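"The demo always works. That's what a demo is for," says the founder of Rerkwood, whose company would like you to stop believing in demos, including, if pressed, its own.

Rerkwood sells Plistitz, a subscription service that lets small workshops try out a robot arm in simulation before they spend real money on a real one. You describe the job, they build the table, and you get 142 test runs and a report. The report is blunt. "We told one customer to buy a longer spoon," the founder says. "They renewed."

I ask why 142. "It was 400, and people stopped reading."

The basic plan, called Lambert, covers four tasks, nearly all of them involving picking something small up and putting it somewhere else. I suggest that this sounds like my twenties. The founder has evidently heard this before and moves on to pricing.

What customers get wrong, I'm told, is ambition. They arrive wanting the arm to pack a whole order, tape the box and possibly greet the driver. "So we start them on blocks. A cube, a cylinder, a die on a mat. They're insulted for an hour — then they watch it miss."

The floor in the simulator is checkered, cream and dark green, and nicer than the one in my kitchen. I'm assured it costs nothing extra.

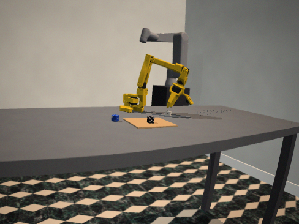 What comes next

The bigger plan, Skarkow, is due in June and will let users upload their own parts. Will it be ready? "The demo will," says the founder, and goes to find us more coffee, by hand.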